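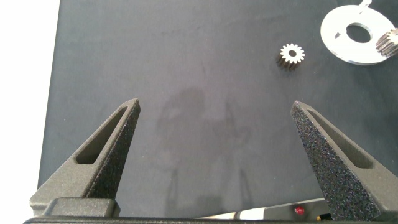
I bought the Fovley bench mat in September to replace an old bath towel. The towel had been on my workbench through two winters of taking apart hand drills and eggbeater mixers, and it had reached the point where it put more dirt on the parts than it took off. I've now used the mat most evenings and can say what it does well and where it falls short.

It comes rolled in a cardboard tube. The curl was bad at first. I laid it face down under a sheet of plywood overnight, and by morning three corners were flat. The fourth took another few days and still lifts a little when the heat is on. The instructions, one folded sheet, say to leave it in a warm room. They don't mention turning it over, but that helped more than the heat did.

There was a rubber smell, stronger than I'd like in a closed room. I left it in the garage with the door up for an afternoon and that took care of most of it.

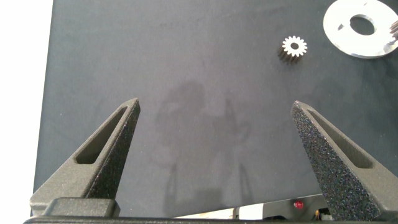
The top has just enough grip that a small screw stays where you put it. A ball bearing will still roll, so keep a dish handy for those. The underside grips better than the top. I can push down hard with a scraper and the mat doesn't walk, even on the varnished end of the bench, where the towel used to bunch up under my wrist.

Oil is the main thing I was worried about. Light machine oil wipes off with a dry paper towel if you get to it the same evening. Left overnight, it leaves a patch that dish soap and a nail brush will lighten but not remove. Grease is easier. Penetrating oil I'd keep away from it altogether, and Fovley says the same on the sheet. Sawdust and gray grit show up on it right away, which I've come to like. I sweep more often now.
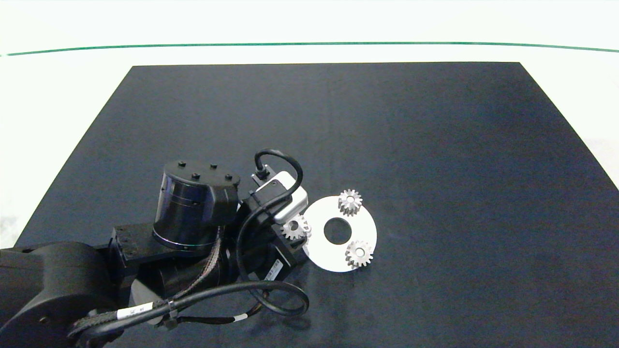 The dark mat, with white showing on both sides.

I lent it to Branislav Procházka for a couple of weeks while he was rebuilding a carburetor. He already owns the Kenden mat, the one with the molded trays along the back, and he prefers it. His view is that the trays are worth the extra money for anyone who loses washers. I tried his and found they took up the part of the bench where I rest my forearms. If you have a deep bench, you may side with him. Mine is shallow and backs onto a wall.

I also looked at the Asaven before buying. It's cheaper and thinner, and the one in the store already had a crease across it that I didn't think would come out.
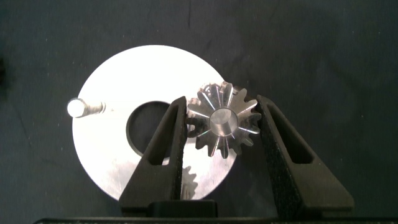

Gears are where a dark surface earns its price. Most of what I clean is plain bright metal, and a chipped tooth is much easier to spot against something dark and dull. On the towel I missed a chip on a drill pinion twice and only found it after the drill was back together and skipping under load.

Complaints, then. The edges aren't stitched or beveled, and one of mine has started to fray where I drag the vise across it. There's no grid or ruler printed on it, so I still keep a steel rule out. It can't take heat. I touched it with a soldering iron for a second and there is now a small shiny dent to remind me.

Parviz Hosseinzadeh at Weerasinghe Hardware told me he can order a replacement, but only in the one size. A longer version would suit me better.

I give it 4 out of 5. I'd buy it again for cleaning and assembly work. For soldering, get something else.

Recent reviews
Weerasinghe Hardware house-brand nail brushes
Kenden parts trays, sold separately
Asaven clamp lamp, after one winter
Two cheap screw extractors compared
Fovley magnetic dish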